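Shop Notes: Holding Small Parts Still for a Robot Arm

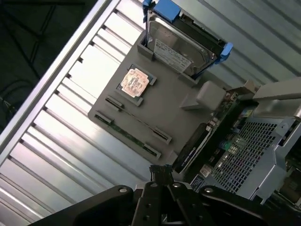
Most of the trouble I have had with the arm in our shared workshop has come down to parts that would not stay where I put them. I spent a whole winter blaming the motors, and then I spent a good part of the spring blaming my own code (which deserved some of it, I admit), before Berwyn Price leaned over my bench one evening and asked why everything was sliding around. So these are my notes on fixture plates, written for anybody who is building something like this at home and would like to skip my winter. Our project is called Skindby, and the job we set ourselves is putting the parts of an old server back where they belong: a drive in its caddy, a processor, a stick of memory.

Put everything on one plate

It is tempting to make a separate little stand for every part, and I did, and I had a drawer full of them. The trouble is that every stand can be bumped on its own. With one plate, if you nudge it with your elbow while reaching for your coffee, everything moves together and you only have to find the plate again. Our current one is gray and has a raised slot for the drive, a square recess for the processor and a pair of channels for memory. I like a spare channel next to the one in use -- it gives you somewhere to set a second module down when you're swapping, and it costs hardly any more to make.

Stand the drive up

A hard drive lying flat is a miserable thing to pick up with two fingers. Stand it on its long edge in a slot and you can come at it from above. Leave the caddy on, too, for as long as you're practicing. Make the slot a hair looser than feels right, try it by hand, and only then file it down or shim it. A strip of painter's tape on the inside wall makes a perfectly good shim, and you can peel it off again when you change your mind.

Pick a caddy in a color that doesn't match the plate. Ours has bright blue tabs, and I can find them from across the room without my glasses on, which saves a surprising amount of squinting when you're working out whether the thing is in straight.

Be kind to the processor

Use a dead one for practice! I can't say this warmly enough. A repair shop will often have a box of them and be glad to see a few go. Ours is an old chip with a blotchy, copper-colored lid, and I would not trade it for a shiny one, as I never have to hold my breath over it. Set it lid up, and cut the recess deep enough that the chip can't skate out sideways but shallow enough that you can still get hold of the edges. If you go too deep, put a square of card underneath and try again before you remake the whole plate.

Clips for memory

Small clips at the two ends do the job nicely, and the middle of the module stays free for the fingers. I used black ones because that was the bag I had open. Screw them down lightly first, lay a module in, push the clips up until they just touch, back them off by the thickness of a business card, and then tighten. Do one end at a time. I have done both at once and ended up with a module I had to pry out with a butter knife.

Square the plate or don't, but write it down

I used to fuss endlessly over getting the plate parallel to the bed. These days I'm happy to have it sitting at a slant if that gives the arm a comfortable reach, so long as I mark the corners with a pencil or a bit of tape and write the angle in the notebook. A ribbed bed with long slats helps here, since you can sight along one and see at a glance if you've drifted. Wipe the slats first. Grit under one corner will rock a plate just enough to spoil your day.

Keep the chassis close

Put the open server right beside the plate, near enough that the arm makes short trips. Long swings across the bench are slow, and every one of them is a chance to catch a cable. Run your own cables off the back and tie them down before you power anything up.

Practice runs

Start at a crawl. We kept a tally on the wall, and I made myself do 50 slow pickups of the same part before I let the speed go up at all. By September the tally stood at 670, and by then the memory clips had worked themselves loose twice. So check the screws every time you sit down, a quarter turn if they want it and no more. I keep the little screwdriver on a string, after losing nearly 11 of them to the gap behind the bench.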